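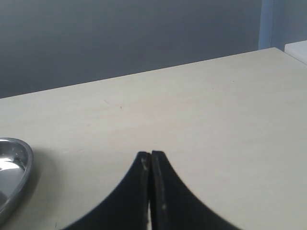

How do you date a street photograph when nothing is written on the back?

Start with the card it is mounted on, then work through the things in the street that were put up or taken down in a known year, and accept a range of years as the result.

The photograph I have been working on is one half of a stereo pair. It came in a lot of 33 loose views bought in August, most of them waterfalls. The publisher's name, Sturus, is printed up the left margin, and the right margin says "Lozano Square, looking north." There is no year, no negative number and no list of other titles on the back. Sturus used at least two card stocks, and this one is the thicker, slightly bowed kind with rounded corners. The curve matters, as the flat cards are earlier and the bowed ones came in when the company changed its mounting press. I have not found a flat Sturus card with a gray margin, and this one is gray.

The mount gives a start date and nothing more. A publisher could go on printing from an old negative for decades, and many did. The picture can be a good deal older than the card, so the rest has to come from the square.

I scanned both halves and looked at them separately. The left half has a scratch through the sky and the right has faded along the outer edge, but between them almost every square inch is readable in one or the other. Four things were useful.

The first is the horsecar track. It enters at the lower right, curves past the fountain and leaves between two awnings. The track was single until the line was extended to the Duvell ferry landing, and after that it was double through the whole square. The card shows one pair of rails and a short passing siding. I take that as solid.

The second is the Flirer Hotel, on the east side. The building went up in two stages, and the later stage added a floor and a bracketed cornice. On the card I count four rows of windows and a plain parapet, so it is the first stage. The hotel's own advertisements still show the four-floor version for a couple of years after the work was finished, presumably to get some more use out of the engraving. I have stopped using advertisements as evidence for anything except the room rates.

The third is the lamps. There are 12 gas lamps on the published plan of the square, and I can find nine on the card. Two more would be behind the trees. The last one should stand at the corner of the bank, in plain sight, and it is missing. Either it had not been put in yet or it had been knocked over by a wagon, and a photograph cannot tell you which. I have left it out of the dating.

The fourth is the shadows. They fall to the left and slightly toward the viewer, and the view is to the north, so the sun is in the east-northeast. At that latitude this means an early morning in the warmer half of the year. The trees are in full leaf, which agrees. It says nothing about the year, but it does explain why there are so few people in the street. I had put that down to a long exposure, and I was wrong – the one dog in the foreground is sharp down to its tail.
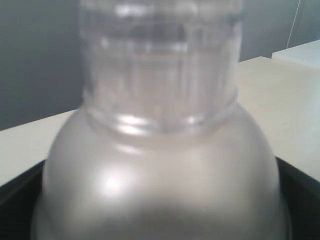

Clear ribbed neck, close up.

Taken together, the single track and the four-floor hotel give me a window of 19 months. I would like it to be shorter. The obvious way is the signboards, and I have had poor results with those. The awning nearest the track reads "– & SON, HATTER" with the first part folded under. The city directories list two hatters on the square in the right period, both with sons. The sign above the bank is legible but the bank never moved or changed its name, so it is no help.

A note on scanning, as I was asked in the comments to the last post. I scan each half at a high resolution in color even when the print is brown all over. The fading is uneven between channels, and the blue channel often holds lettering that has gone from the others. On this card it brought up the hotel's name, which I could not read with a magnifier. Do not sharpen before you have looked. Sharpening makes edges out of grain, and grain next to a window looks very much like a window bar. I lost an evening to that on the bank.

I also tried the pair in the viewer, which I should have done on the first day. In depth it is clear that the fountain stands well in front of the track, where in the flat scan the two seem to touch. An older plan puts the fountain behind the track. Either the plan is wrong or the fountain was moved, and the water company's minutes for those years are on a reel of microfilm with 30 missing pages.

If anyone has another Sturus view of the square, the west side is what I need, with the hatter's awning let down. A scan of the back would be useful too, even if it is blank.

Posted Sep 19, 2026. Filed under: stereoviews, street scenes, Lozano Square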